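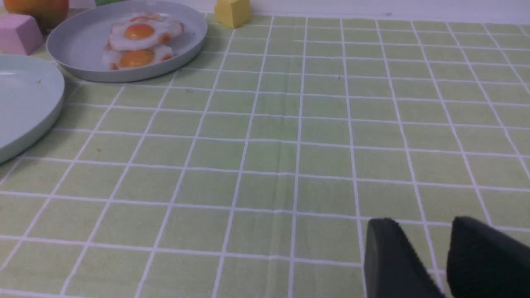

7월에 Gudton에 다녀왔다. 식탁 차리기와 주방 정리를 연습하는 생활 실습실인데, 여름에 한 번 일반인에게 문을 연다. 우리 동네 복지관에서도 비슷한 방을 만들자는 얘기가 나와서 참고할 만한 게 있는지 보러 갔다.

역에서 버스로 26분 걸렸다. 정류장 이름이 건물 이름과 달라서 한 번 지나칠 뻔했다. 건물은 2층이고 실습실은 위층 107호다. 엘리베이터는 있는데 입구 반대편에 있으니 유모차나 휠체어로 가는 사람은 주차장 쪽 문으로 들어가는 게 빠르다. 방 번호가 왜 1로 시작하는지는 물어보지 못했다.

오전 10시에 시작했고 안내는 Loan Võ 씨가 맡았다. 신발을 벗고 들어가서 손을 씻은 다음 방을 한 바퀴 돌았다. 설명은 짧았고 대부분의 시간은 직접 해 보는 데 썼다.

먼저 간 곳은 식탁이다. 연한 초록 바탕에 가는 흰 줄이 격자로 들어간 식탁보가 깔려 있었다. 직물 느낌이 나는 무늬이고 색이 차분해서 그릇을 올려도 어지럽지 않다. 가운데쯤에 접힌 자국이 조금 있었다. 집에서 쓰는 식탁보도 늘 그렇다. Võ 씨 말로는 전에는 흰색 민무늬를 썼는데, 줄이 있는 쪽이 접시를 나란히 놓기 쉬워서 바꿨다고 한다. 해 보니 줄에 맞춰 놓게 되기는 한다. 다만 아이들은 줄을 별로 신경 쓰지 않았다.

접시는 밝은 회색 둥근 접시와 민트색 접시가 나와 있었다. 회색 접시는 테두리가 낮아서 음식을 옮겨 담기 편해 보였다. 거기에 달걀 프라이 두 개가 겹쳐 놓여 있었는데 모형 음식이다. 흰자 가장자리가 갈색으로 바삭하게 익은 것처럼 되어 있고 노른자는 주황빛이 도는 노란색이다. 민트색 접시는 비어 있었다.

연습 내용은 간단하다. 아침상을 차린다고 생각하고 모형 음식을 접시에 나눠 담은 뒤 제자리에 놓고, 다 끝나면 치운다. 나는 달걀을 한 접시에 하나씩 담았고, 같이 간 조카는 전부 자기 접시에 담았다. 둘 다 괜찮다고 했다. 정답을 정해 두지 않는 점은 마음에 들었다. 치우는 순서는 정해져 있다. 음식을 먼저 통에 넣고, 접시를 크기별로 쌓고, 식탁보를 마지막에 턴다.

모형 음식은 Dresterska라는 작은 업체에서 받아 쓴다고 했다. 달걀 말고 다른 것도 있느냐고 물었더니 빵과 채소도 있는데 계절마다 바꿔서 꺼낸다고 한다. 가격은 업체에 직접 문의하라고 해서 적지 못한다. 세척은 미지근한 물에 중성세제로 한다.

다음은 수납장이었다. Magdalini Xenos 씨가 선반 정리 방법을 보여 주었다. 자주 쓰는 접시를 허리 높이에 두고 무거운 냄비는 아래 칸에 둔다. 특별한 방법은 아니지만 칸마다 이름표가 붙어 있어서 처음 온 사람도 금방 찾는다. 이름표 글씨가 작은 편이라 어르신들이 보기에는 불편할 것 같다. 설문지에 그렇게 적었다.

수건 접기 자리도 있었는데 사람이 많아서 나는 구경만 했다. 조카는 세 장을 접고 나왔다. 창가 쪽은 11시가 넘으면 꽤 덥다. 오전 첫 시간에 가는 편이 낫다.

끝나고 1층 Lambrakis에서 점심을 먹었다. 실습실과는 따로 운영하는 식당이다. 메뉴가 적고 음식은 빨리 나온다. 조카가 달걀 프라이를 시켰다. 추가 반찬은 직접 가져다 먹는다.

복지관에 전할 내용을 적어 둔다. 식탁보는 줄무늬든 격자든 선이 있는 것으로 할 것. 접시는 색을 다르게 하면 "회색 접시에 담아 주세요"처럼 말로 안내하기 쉽다. 이름표는 크게. 손 씻는 곳은 방 안에 있어야 한다. Gudton은 세면대가 문 바로 옆이라 편했다.

입장료는 없고 예약은 전화로만 받는다. 주차는 두 시간까지 무료다. 다음 달에는 Jaremholm에 있는 실습실도 문을 연다고 하는데, 거기는 주방보다 세탁실이 넓다고 들었다. 시간이 맞으면 가 보고 따로 올리겠다.

공유 2
댓글 26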